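The Power Strip Goes on the Left
Workbench notes, Stalinthorpe
Dec 9, 2019

Marisol Obi has set up small work tables for most of her working life, first at Nassar, where she wired repair counters, and now at Pengate, where she decides how a bench is laid out before anyone sits down at it. She has opinions on table covers, cord routing and the labeling of outlets. We spoke for most of an afternoon and stayed on those subjects nearly the whole time.

Her standard layout has a short parts list. There is a table, a white cover on top of it, and one power strip. "People want to start with the tools," she said. "I want to start with where the power comes from. If you settle that first, the rest of the table can be changed in ten minutes. If you settle it last, you end up with a cord across the spot where your hands go."

The strip sits to the left, lengthwise to the person working, with the cord leaving from the far end. She does not fix it down on the first day. It stays free on the cover for a week or so, and whoever uses the table is told to push it where they like. After that she marks the position. 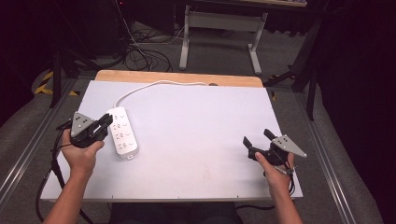 Four numbered outlets, with the cord leaving toward the back of the table.

The numbering matters to her more than the make of the strip. She argues that a number beside each socket lets two people talk about the same outlet without pointing at it. "You write 'lamp, 2' on the sheet and you are finished. Without numbers you write 'second from the top,' and then the next person sits on the other side of the table." She prefers printed labels to handwriting, and she wants them beside the socket so that a plug does not cover them.

I asked how many sockets a bench needs. She said most benches get more than they use. On a table for light work she expects to see two in use and treats 3 as a busy day. A longer strip takes up surface, and it invites people to leave chargers plugged in. She once removed five of them from a single table at Nassar, none of which matched anything in the building.

The cover is the part she has changed most often. Her first ones were dark, on the theory that they would hide marks. She gave that up within a month. Small screws disappeared on them, and so did burns, which she would have liked to know about. White shows everything — dust, solder, a stray washer — and she considers that the purpose of it.
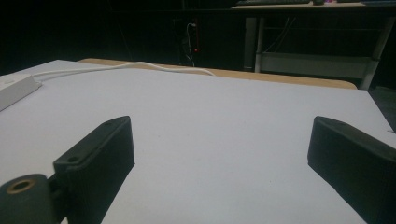
She also leaves the cover a little short at the back, so that a strip of the wood stays bare. Some of her colleagues trim theirs flush and think hers look unfinished. Her reasons are practical. A cover that reaches the very edge gets lifted by whatever passes over it, and once a corner is up it does not go down again. A short cover can also be slid forward and turned when the near side wears out, which doubles its life at no cost.

The cord then goes over the back edge of the table to the floor. Obi does not drill holes for cords if she can avoid it. A hole fixes the layout for good, and she has inherited too many tables with holes in places that suited a previous owner. "I have filled a lot of holes," she said. "I have made very few."

There is a weak point in this method, and she brought it up herself. A cord that hangs over the edge can be pulled, and a light strip will follow it. She leaves slack on the table in a wide curve, enough that a tug on the cord takes up the curve first. Tight bends she avoids, especially close to the strip, where the jacket meets the housing and tends to fail.

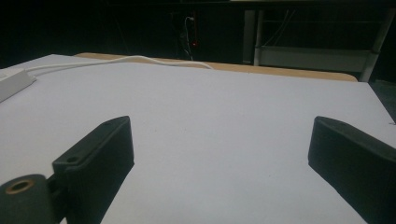
Aiman Subramaniam disagrees about leaving the strip loose. He would screw it to the table on the first day, on the grounds that a strip that moves will be moved, and that pulling out a plug should take one hand. With a loose strip it takes two, one to pull and one to hold. He also thinks a week of trial is too long and that people know by lunchtime where they want the power.

Obi grants him the point about the second hand. Her answer is double-sided tape, applied after the trial week, in two short lengths and never along the whole underside. Full-length tape holds well, but it takes the surface of the cover with it when it comes off. She had that happen at Orudska on an order for 423 tables, and the replacement covers had to be cut on site.

On cleaning she is brief. The table is wiped at the end of the day with a damp cloth, wrung out hard, and the cloth stays clear of the strip. The strip is unplugged at the wall and brushed dry once a week. Specks that do not wipe off are left alone until the cover is turned. She has seen covers ruined by scouring pads in an afternoon.

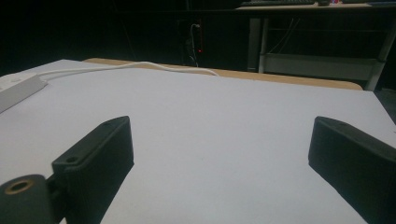
The middle of the table she keeps for work and nothing else. She has turned down requests for trays, pen holders and a small shelf at the back. Anything that needs a permanent place gets it on the left, next to the strip, or off the table entirely. A left-handed person gets the mirror image, with the strip on the right and the cord still leaving from the far end.

Asked what she would change in the present version, she named the cord. It is white, like the cover, and she finds it easy to miss when reaching across. She has a gray one on order and expects to try it on two tables before deciding on the others.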